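A day at Brarstead: two hands, three grippers and a lot of orange bottles

Posted in Visits, January

It is a long way to Brarstead by train, and I had plenty of time on the journey to wonder whether I would learn anything I couldn't have read in a brochure. I needn't have worried. Thérèse Chisholm, who runs the handling side at the Grerimside workshop, met me at the door with tea and had me in front of a robot before I had finished taking my coat off.

We are a small packing firm, as regular readers will know, and we have been going round in circles over whether to buy a plain two-finger gripper, a suction head or one of the new jointed hands. Grerimside has all of them under one roof and will let you try your own awkward products on each – a very generous way of doing things, I thought, and I came with a bag full of ours.

The morning was the suction head and the two-finger gripper, and both were much as I expected. Suction was quick on our flat cartons and hopeless on anything with a ridge. The two-finger gripper is made by Orno, costs 3,434 pounds with its mounting plate, and went through 200 picks of our small jars while we stood and chatted. It dropped four, all of them jars with a damp label. Thérèse said she would fit softer pads before giving up on it, and I've made a note of that for later. 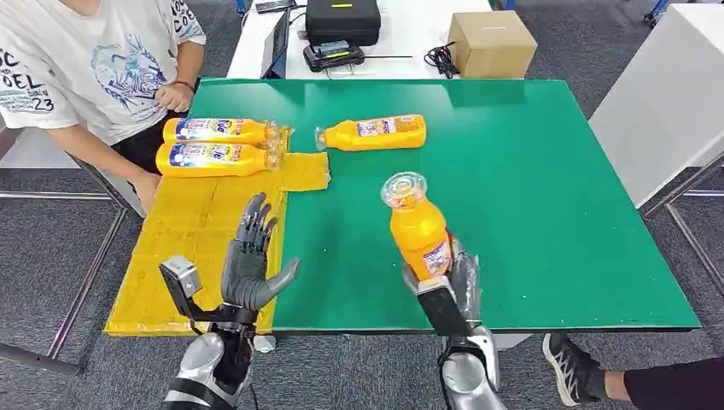
The jointed hands were what I had really come for, and they were given most of the afternoon. I have always been doubtful about fingers. There are so many little joints to go wrong, and our packers are hard on equipment! But I must say the hold won me round a good deal. With the right hand wrapped round the lower part of the bottle, the drink stands properly upright and the cap is left clear, so you could imagine a second tool coming down from above to deal with it. Bottles lying on their sides, with caps pointing in opposite directions, are exactly the sort of muddle we get at the end of our own line, and our present machine can't cope with it at all.

I asked about price, of course. The hands are dearer than I can put in front of my partners this year, though a replacement finger is 1,533 pounds and can be changed on the bench, so you needn't send the whole hand away.

We finished with the controllers. Tatlı is the one they like best at Grerimside, and I could follow most of its menus without help, even after a heavy lunch. The other had a nicer screen but wanted a restart each time we changed tools – tiresome on a busy shift.

My feeling on the train home was that we should take the Orno gripper on a month's trial and go back in the summer with our bottles.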